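3.2 Equipment plan and purchase order

The budget for the Clorkdale site had to cover two kinds of equipment: hand-held grippers, which a person carries and operates, and one fixed arm for replaying the recorded tasks. We bought the grippers first. A hand-held unit can be put to use in any room with a counter, whereas the arm needs a stand, a power supply and a safety check before it can be switched on. Buying in this order also let us put off the choice of arm until we knew what sort of reach the tasks called for.

Three suppliers were asked to quote. Kallmont offered the gripper body and the finger pads as separate items, Dal Bello sold them only as a set, and Guvasbridge would supply the body on a lease. We compared the quotes over a planned working life of two years. The lease was cheapest in the first six months and dearest after that. The set price looked fair until spare pads were added, as each new pair meant buying a full jaw. We placed the order with Kallmont for 7 grippers, with delivery in June.

Pads were treated as a running cost from the start. Ribbed rubber wears on the ridges, and a worn pad changes how a mug or a bowl sits in the jaw, so we set a fixed point for replacement and did not leave it to the operator to judge. The same line of the budget pays for cleaning materials and for the crockery used in the tasks.

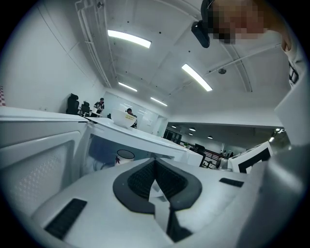 Figure 3. Hand-held gripper in use near the kitchen counter, with white crockery on and by the counter.

Room costs were kept low by working in a shared kitchen area. No rent was charged, and the counter, cupboards and lighting were already in place. The drawback is that other people use the same space, and sessions have to fit around them. We allowed for this in the staff budget by paying operators for the whole session, including time spent waiting — a cost we had left out of the first draft of the plan.

Of the total sum, 65 per cent was set aside for the arm and its stand. This share was not released until the gripper recordings had been checked for reach and lifting height. Should the checks point to a smaller arm, the difference will go towards more operator hours. Head-mounted cameras were entered under general equipment, as they can be passed on to other projects once the work ends.

The figures given in this section are those of the plan as it stood on July 5, 2025. Later changes to delivery charges are not included.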